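Forums > Home & DIY > Walls, Paint and Plaster

Getting marker off a painted wall without leaving a shiny patch

Posted by Nouhaila Shehata, Tuesday, January 23, 2018

We rented out the downstairs room for a while and now I have it back. The walls are flat latex, a light gray, rolled on in June. There is marker on two of the walls, mostly red, some blue. The red is the worst. I don't know if it's washable or permanent. I tried dish soap and a soft cloth on a small spot behind the door and it got a little lighter, then stopped.

I have most of a can of the original paint left (Skesside, flat). I would prefer not to repaint the whole room. Has anyone cleaned marker off flat paint and had it look normal afterward?

---

plumbline_ed

Flat paint is the problem here. You can get the marker off, but the place where you rubbed will look polished next to the rest of the wall. Eggshell or satin would let you scrub. With flat you get a few gentle passes and that's it.

Try rubbing alcohol on a cotton swab first, in the same spot behind the door. If color comes off on the swab, keep going with clean swabs. If the paint comes off too, stop.

---

marisol_k

I disagree about alcohol on latex. It softens the paint. I had a gray wall that ended up with a pale smear wider than the drawing. Use a melamine sponge, barely damp, no pressure.

---

plumbline_ed

A melamine sponge is sandpaper. Very fine sandpaper, but that's how it works. It is the number one cause of shiny patches. Alcohol on a swab touches only the line itself if you're careful.

---

marisol_k

Then we have had different results. I've used the sponge in two apartments and got the deposit back on both.

---

tenpenny

You're going to end up priming. Red bleeds through latex. You can put four coats over it and the pink comes back. Ask me how I know. Shellac-based primer over the marks only, let it dry, then the leftover paint. I used Castex primer and it held.

Don't use a water-based primer for this, even if the label says stain blocking.

---

grayboard

Tenpenny is right about the bleed. I disagree that you can touch up the spots, though. Paint in an opened can shifts a little, and the wall shifts too from light and dust. With gray you notice it more than you would with white. Paint corner to corner on the wall that has the marks and leave the others alone.

---

tenpenny

Flat touches up better than anything else. That's the one good thing about it. Feather it out with a nearly dry mini roller and you won't find the spot a week later. I wouldn't try that with satin.

---

Nouhaila Shehata

Thanks all. Some pictures from downstairs. The red is high on the wall in the middle one.

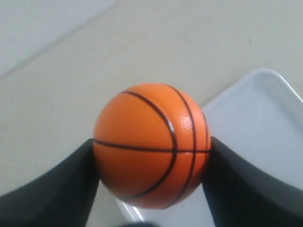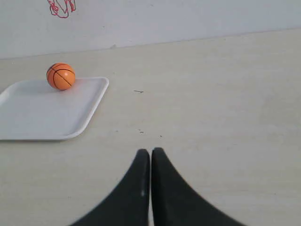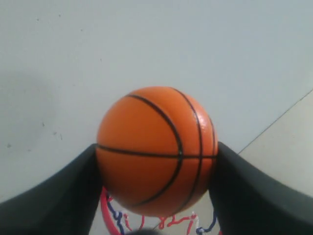 I tested both methods behind the door. The alcohol took up some red and a little gray with it. The sponge took less red, and I can't tell yet if it left a shine. I'll look again in the morning when the sun comes in from the side.

There is also a baseboard with blue on it, but that's semi-gloss and it wiped clean with soap.

How long should the shellac primer sit before I paint? The can I was looking at, from Duna, is 18 dollars for a quart, and the one Tenpenny mentioned is 23.

---

plumbline_ed

Read the can, but I give it longer than it says if the room is cold. Overnight does no harm. Open a window, that stuff smells, and get a cheap brush you can throw out. Cleaning shellac out of a good brush isn't worth the trouble.

For gray taken off by the alcohol, that's fine. You're covering it anyway.

---

marisol_k

If she's covering it anyway then there was no need to scrub at all.

---

plumbline_ed

Less ink under the primer means less to hold back. I'd still take off what comes easily.

---

grayboard

Either can is fine. A quart is far more than you need. They make small spray cans too, but the overspray leaves a rough ring that shows through flat paint, so I'd stick with the brush. Lightly sand the edge of the primer before you paint or you'll see its outline.

Wait 12 hours after the first coat of gray before deciding if it matches. It always looks wrong while it's drying.

---

hollis_b

Coming in from a search, same problem with a hallway. Does anyone know if the Zou washable flat is really washable? I'm repainting either way and would like to pick something I can wipe down.

---

tenpenny

I've had it in a stairwell for almost two years. Handprints come off with a damp cloth. Pencil too. I haven't had marker on it, so I can't say. I'd still go with eggshell in a hallway.

---

Nouhaila Shehata

Checked it this morning. The sponge spot does have a shine from the side, and the alcohol spot doesn't, but it's paler. I bought the 23 dollar primer and a throwaway brush. I'm going to try the spots first, and if they show I'll do the wall corner to corner.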